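Chapter 4
Friction, Grip and Why Things Stay Put

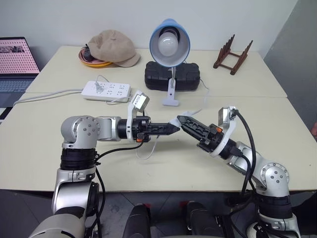

Figure 4.1 Two black grippers, nearly tip to tip over a table.

I learned about friction from a bookcase. I was moving into a second-floor apartment on a hot Sunday, and my friend Estela Figueroa and I had the thing halfway across the living room when it stopped dead. We pushed. We pushed harder. Then all at once it let go and slid so easily that I nearly followed it into the wall! If you have ever moved furniture, you already know the main fact of this chapter: it takes more of a shove to get something going than to keep it going.

Physicists call the first kind static friction and the second kind kinetic friction. I'll use those names from here on, but feel free to think "stuck" and "sliding" until they sink in (I did, for most of my first semester).

So what sets the size of the force? Two things, to a good approximation. One is how hard the surfaces are pressed together, which we called the normal force back in Chapter 3. The other is a number that depends on the pair of materials, the coefficient of friction, written with the Greek letter mu. Rubber on dry concrete has a big one. A steel skate on ice has a tiny one, and that's why you can glide across a rink and can't glide across a parking lot.

Notice what I left out: area. Lay a brick flat or stand it on its end, and the friction is very nearly the same. Students argue with me over this one every January, and I love it when they do. Try it yourself with a kitchen scale and a piece of string before you read Section 4.3.

Let's put some numbers on my bookcase. Loaded with books (yes, we left the books in, please learn from us), it had a mass of 100 kilograms. On level ground the normal force is 980 newtons. With a static coefficient of 0.5, we needed 490 newtons to get it started. Pull out half the mass and you need half the push. We worked that out afterward, over sandwiches.

In this chapter we'll start with blocks on flat floors, tilt the floor, and then turn to squeezing, where friction holds up a glass of water between your fingers and thumb. Keep a pencil handy. You'll want to draw the forces for every problem, even the ones that look easy.

4.1 Stuck or Sliding?

Put this book on a table and push it sideways with one finger, very gently. It doesn't move. Your finger is pushing, so something must be pushing back by exactly the same amount.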